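Home | Forums | Karting | Track Days | Tires | Classifieds | Help

Rear brake pedal goes long after ten laps, rental-class kart

Print this page | E-mail this page

Posted by pativholm_kart, May 28, 2018

I run an older chassis with a single hydraulic rear disc at the Pativholm club track. For the first ten laps or so the pedal is firm. After that it starts to travel further, and by the end of a session I am pumping it once before the hairpin. If I park for a while it comes back to nearly normal.

So far I have replaced the pads (Nistach, the medium ones) and bled the system twice. The disc is not warped as far as I can tell. No fluid on the floor tray. The fluid came out of a bottle that was already open when I bought the kart in April. I weigh 200 pounds and the kart is close to 300 more with fuel in it, so it is not a light package. Is this the master cylinder, or am I missing something simpler?

Replies

nistach_user_4

Bleed it again.

longstraight

It could be the master cylinder, but I would do the fluid first. Brake fluid takes in water from the air, and an open bottle of unknown age is not worth keeping. When it gets hot enough the water turns to vapor, the vapor compresses, and the pedal goes long. Then it cools and the pedal comes back, which matches what you wrote. Throw the bottle out, buy a sealed DOT 4 and push it all the way through until what comes out is clean. Check your manual first in case your seals want something else.

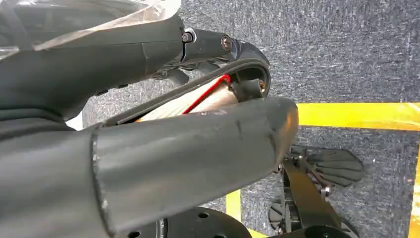
When you bleed, take the caliper off the bracket and hold it so the bleed nipple is the highest point, with a spacer between the pads. On a lot of karts the nipple sits a little low when mounted, and a bubble stays in there however many times you pump. Before you refit it, look at the caliper bolts. If you have slotted round heads like the silver one on that black bracket, swap them for hex heads of the right grade, drilled for lock wire. A slotted head is fine on a light cover, but I would not use one on a brake. Torque them to the figure in the manual and check them again after the first session.

If the pedal still sinks slowly under steady foot pressure with the kart cold, then it is the master cylinder. A seal kit for mine was 60 from Zidine and took an evening.

rozite_racing

Same thing happened on my Rozīte. Mine was dragging pads. Spin the axle by hand with the kart on the stand, and if it stops right away, back off the pedal rod until there is a little free play. I had none, so the brake was on the whole lap and cooked the fluid. I had already spent 630 on a complete new system by then. Also check that your left foot is not resting on the pedal down the straight.

Print this page | E-mail this page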